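Turard opens parts room in Grarkley

Apr 16, 2023 – Turard has opened its new parts and repair room at Grarkley, with 10 benches and storage for 2000 small parts. Open to local shops from Monday.

"We wanted brackets, posts and screws all in one place," said workshop lead Gladys Rotich. "Poeple were driving miles for one end cap."

Evening sessions start in September – places limited, book early. Black housings and mounting posts are in stock now.

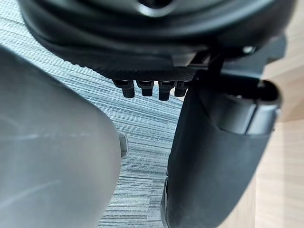

Contact

Jaxon Sandhu, Turard press desk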